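Grustmont 家庭操作数据项目招募居家采集参与者

Grustmont 现面向居家人员招募手持夹爪操作数据采集参与者。本次招募属于“杯具整理”课题的第二阶段，工作在参与者自己家中完成，不需要到实验室。以下说明课题内容、工作方式、报酬和报名办法，请读完后再填写报名表。

一、课题背景

我们研究的问题是：机械臂在没有见过的房间里，能否把倒下的杯子扶正、摆好或叠放。过去的做法是在实验室里遥操作机械臂，一条一条录制示范。这样得到的数据动作准确，但背景单一，桌子总是同一张桌子，灯光也总是同一种灯光。训练出来的策略换到别人家的餐桌上，成功率会明显下降。

第二阶段采用手持夹爪采集。参与者手握夹爪完成动作，装在夹爪上的相机记录画面，位姿由后期处理计算得到。采集时不需要机械臂在场，因此可以进入普通住户的客厅和餐厅。

第一阶段由 13 户家庭参加，共保留有效示范 577 条。我们用这批数据训练了一个扶杯策略，再放到没有参与采集的房间里测试。主要结果有以下几点：

在示范总数相同的情况下，来自多户家庭的数据比来自同一户的数据效果好，差别在花色桌布和反光桌面上最大。

同一户家庭内，示范数量增加到一定程度后，继续增加带来的改善很小。更换桌面、杯子和起始位置，比在原位重复动作有用。

失败多发生在接触前的最后一小段。杯口朝向夹爪时容易对准，杯底朝向夹爪时，策略经常推着杯子走。纸杯较轻，碰到后会滚动，问题更突出。

背景中的杂物对结果影响不大。参与者为了录制专门把房间收拾干净，并没有让策略变好，反而使测试时的适应能力变差。

根据这些结果，第二阶段的采集方案作了调整：每户录制的数量减少，参加的户数增加；倒放杯子的朝向由任务单随机给出；不再要求清理背景。

二、工作内容

每位入选者需完成 200 条有效示范。每条示范对应一张任务单，任务单写明杯子数量、摆放方式和目标状态。任务分为三类：

扶正：桌上有若干杯子，部分横倒，用夹爪逐个扶起，杯口朝上放稳。

归位：把杯子移到任务单指定的区域，例如桌布图案的中央，或桌子的某一侧。

叠放：把同规格的纸杯套叠在一起，不同规格的分开放置。

一条示范的流程如下：按任务单摆好杯子，手持夹爪退到起始位置，按下录制键，完成动作，退回起始位置，停止录制。录制过程中只能用夹爪接触杯子，另一只手不要进入操作区域。杯子如果滚落到地上，停止录制，在应用里标记为“中断”，重新摆放后再录。

失败后又成功的示范请保留。例如第一次没有夹住，调整角度后夹住了，这样的数据对训练有用，不必删除重来。只有设备故障、杯子落地或被他人打断的情况才需要作废。

动作速度以平时拿杯子的速度为准，略慢一些也可以。不要在动作中途突然加速或甩动夹爪，位姿计算会因此丢失。夹爪合拢时请缓慢用力，纸杯被捏扁后应更换。

三、对场地的要求

需要一张桌子，高度以坐着或站着都方便操作为宜，方桌、圆桌均可。桌布可铺可不铺，有花纹的桌布可以使用。录制期间请固定桌子的位置，桌布边角理平，避免夹爪钩到。

桌面以外的区域照平时的样子即可。墙边的柜子、纸箱、健身器材、零食袋都不需要挪走。以下几类物品请收好：写有姓名、住址、电话的快递单和信件；证件和银行卡；正在显示内容的手机和电脑屏幕；家庭成员的照片。

光线以能看清杯沿为准。白天、晚上都可以录制，我们希望两种时段都有。镜子和大面积玻璃如果正对桌子，请用布遮住。

录制时请其他人离开桌边。未成年人不得出现在画面中，也不得操作设备。宠物请关在别的房间。

四、设备与材料

手持夹爪、充电器、收纳箱和一套杯子由我们寄出，往返运费由我们承担。杯子包括不同颜色和印花的纸杯，也可以加入自家的杯子，使用前在应用里拍照登记。玻璃杯和带盖的保温杯暂不使用。

夹爪两指内侧有带纹理的软垫，录制前用干布擦净，不要用酒精。软垫翘边或脱落时停止使用，联系我们更换。不要自行拆卸外壳和螺丝。

数据先存在设备内，每天录完后连接家里的无线网络上传。上传完成后应用会显示审核状态，通常在第二天给出结果。网络较慢的住户可以在寄回设备时一并提交，报名时请注明。

五、参加条件

年满十八周岁，双手活动正常，能够单手持握夹爪连续操作。

能看懂中文任务单，会使用手机应用。

所在住所可以连续使用同一张桌子，合住的需征得同住人书面同意。

能在设备寄到后的 3 周内完成全部录制。每天的时间由自己安排，建议录制一段后休息，以免手腕疲劳。

不要求机器人或编程方面的经验。左利手和右利手都可以报名，左利手在第一阶段的数据中偏少，本次会优先安排。手腕、肘部近期有伤病的，请等恢复后再报名。

六、培训与审核

入选者先看一段操作说明，再录制若干条练习示范。练习部分由项目人员逐条给出意见，合格后开始正式录制。练习示范不计入任务数量，但计入报酬时间。

正式录制的示范按以下标准审核：起始和结束位置完整；杯子摆放与任务单一致；画面中始终能看到夹爪的手指；目标状态达成，且杯子在停止录制前已经静止。

审核不通过的示范会注明原因，可以补录。对审核结果有疑问的，可以在应用里申请复核，由另一位审核人员重新查看。

七、报酬

报酬由两部分组成：练习和培训按时间计算，正式录制按有效示范条数计算。具体标准写在参与协议中，签署前会先发给入选者阅读。设备寄回并验收后统一结算，转入本人名下的银行账户。

中途退出的，已经通过审核的示范照常计酬，只需在退出后尽快寄回设备。正常使用造成的磨损不需要赔偿。

八、数据使用与隐私

采集的画面用于训练和评测机器人操作策略，相关结果可能以论文或数据集的形式公开。公开前会由人工检查，对人脸、证件和个人信息作模糊处理。设备不录制声音。

参与者可以在数据公开前要求撤回部分或全部示范，不需要说明理由。撤回部分如已计酬，不会追回。数据集中不出现参与者的姓名和住址，每户只以编号表示。

报名时可以单独选择是否同意将室内画面用于公开展示。不同意的，不影响入选，数据只供课题组内部训练使用。

九、时间安排

报名截止日期为 2022年1月23日。截止后按住所类型、桌子形状和用手习惯分组选取，入选者会收到邮件通知，未入选的也会收到回复。设备分批寄出，收到的先后与报名顺序无关。全部采集计划在 5 月结束，随后进行新房间测试，并向参与者发送结果摘要。

十、报名方式

请在 Grustmont 网站的招募页面填写报名表，并附一张桌子及周边环境的照片。表中需要填写的内容包括：所在城市，住所类型，桌子的形状和大致尺寸，惯用手，每天可以录制的时段，是否有无线网络，是否同意公开展示室内画面。

每个住所只接受一份报名。参加过第一阶段的家庭可以再次报名，但需要换一张桌子或换一个房间。

报名不收取任何费用，也不要求缴纳设备押金。有关任务内容和协议条款的问题，请通过招募页面的留言栏提出，工作人员会在留言下回复。

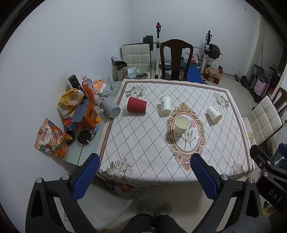

扶正任务，手持夹爪与花纹桌布上的纸杯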